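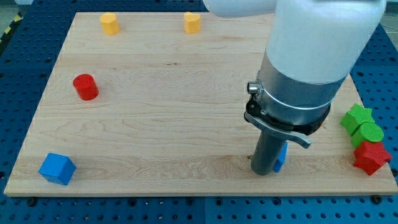

Monday

Home late, feet like two boiled hams, but a good day at the lab so I want to get it down before I forget which bits were mine and which were Tuva's.

The project first. We have to get the arm pushing blocks about on the board so that they end up where you asked for them. Only pushing, no picking up, that's the whole brief. Dr Viklund says anyone can pick a thing up (Ulla, she keeps telling us to call her Ulla, I can't do it) and that pushing is where you find out whether you understand what you're doing. I had thought it would be the easy option when we signed up for it in the first week of October. Ha!

So this morning Declan did the heights again. The tip has to come down until it's just touching the wood and then lift a hair, and if you get that wrong it either drags or sails over the top of everything. He did it with a strip of paper under the tool like his dad does with the milling machine, and it took him 40 minutes and he wouldn't be hurried. Tuva was eating crisps at the safe end of the bench and reading the numbers out in a newsreader voice.

Then we started on the blue ones. Cubes are lovely. You get behind the middle of a face and go slowly and off it trots. If you're a bit to one side it swings round and you have to come at it again from the other corner, but you can sort of feel where it's going to go. The stars are horrible. I'd written my bit of the code as if everything was a circle, to make life simple, and a star doesn't care about your circle at all. The point catches, it spins, and now it's facing somewhere else and you've gone past it. I did more than 30 tries with the red star and I'd call a third of them decent. Hearts are somewhere in between – fine from the round end, hopeless from the pointy one.

Big argument at lunch about that. Declan wants to give every shape its own set of pushing spots, worked out by hand, and I think we'll be there until we're pensioners. Tuva wants to record ourselves driving it with the joystick and learn from that. Selamawit came by from the group next door (they've got the conveyor, lucky things) and said theirs did it Tuva's way last term and it was fine once they'd stopped letting everybody have a go, because everybody pushes differently. She offered to show us their notes. I've said yes before Declan could say no.

Afternoon was mostly me on the joystick, in the end, so we'd have something to try it with. I'm good at it! I'm really quite good at it. Fifteen runs without a stop, and my thumb has gone a funny shape. The knack is not to look at the tool, you look at the place you want the block to go, same as parking.

Bus back to Cledgate was the 912 and it was packed, stood all the way. Had beans. Rang Mum, who asked if the robot was nice.

Must do tomorrow: email Selamawit about the notes, give Declan his ruler back, put a proper name on today's files because at the moment they are all called test and then test again. And read the chapter on friction, which I said I'd read last week – Tuva has read it twice and is being gracious about it.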